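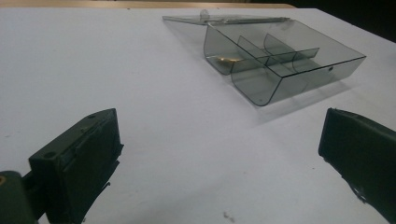

A smoky see-through box with its lid open.

Skirivstead swap shelf is back, and it's bigger

I got the news at breakfast and nearly spilled my coffee – the Skirivstead swap shelf is reopening on 25 August 2019! It closed in January when the old library annex needed a new roof, and I've missed it badly (so has my overflowing kitchen cupboard).

The new spot is on Tustell Street, next to the Jalali bakery, and you can drop things off until 7 each evening. Last year 2,927 items found new homes there, mostly jars, storage boxes and kids' puzzles. I brought home a cake stand I still use every weekend.

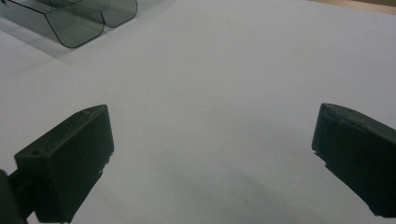 What to bring

Clean household stuff in working order, please – no paint, no mattresses. The limit is 20 items per visit, and anything left after 24 days goes to the Movura thrift store.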